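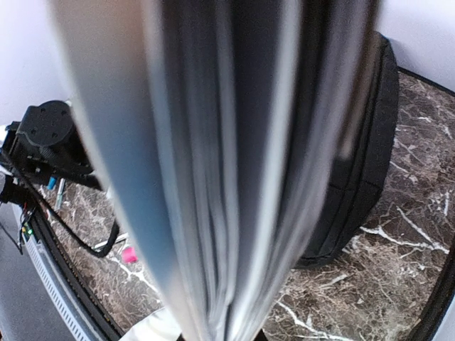
How many demonstrations do I need before the arm can learn to pick up a cloth?

Start with 50 good ones for a single task on a single table, train on those, and then decide. I know people want a bigger number, and for cloth you'll probably end up wanting more, but 50 will show you whether your setup is worth building on.

Okay, on to the kit itself. The Clesitach is the wrist camera and recorder set I sell through my little shop, Plonen, and it's the one I use on my own bench most afternoons. You lead the arm through a job by hand or with a leader arm, and it saves the wrist video, the joint positions and the gripper opening together as one episode. Press the pedal to start, press it again to stop, and a long press throws the last take away (you will use that one a lot!).

I made it because my old way of recording was a mess. I had video in one folder, joint logs in another, and a clock on each that didn't agree. Now there's one clock for everything, and an episode either saves whole or doesn't save at all.

What comes in the box

Wrist camera with a short cable
Recorder unit
Foot pedal
Clamp bracket and screws, plus a few spares
Power supply
A printed card with the pedal presses on it

You bring the arm, a computer for training, and whatever you want the arm to handle.

Storage and saving

The built-in drive holds 600 short episodes at the standard setting. Mine fills up faster than I expect, so I copy it over before dinner and start the next day clean. Files come out in a plain folder layout, one folder per episode, and the Zavala tool (free with the kit) packs them up for training and lets you flip through them first. Please do flip through them. I once trained overnight on a batch where the camera had slipped in its clamp, and I only had myself to blame.

A few things about cloth

Cloth is what most of you write to me about, so I'll put this here. Anything soft that you hold in the gripper gets very close to the lens and goes blurry, and it can hide a good part of the table. That's normal for a wrist view and I leave those stretches in. The arm is going to see the same thing when it runs on its own, so it may as well see it in training.

If your task needs a look at the whole table while the gripper is full, add a second camera off to the side. There's a spare port on the recorder for it, and it goes on the same clock.

Change where things sit between takes, too. Shove the other objects over, turn the cloth, start from a different corner. I used to set everything back in exactly the same spot and then wonder why the arm fell apart when I moved something.

And go slower than feels natural – though not so slow that you stop and think halfway through a grasp. Long pauses get learned right along with everything else.

Fit

The bracket fits the Jastden arm straight away. For other small arms you may need to drill or print an adapter, so send me a photo of your wrist plate before you order and I'll tell you what I think. Route the cable with some slack and then swing every joint to its limit by hand before you power anything up.

Price and shipping

The full set is $109. An extra pedal is $5 if you add it to the same order. I pack everything myself, and the next batch goes out in February. If you're after just the camera or just the bracket, drop me a line through the contact form and I'll see what's on the shelf.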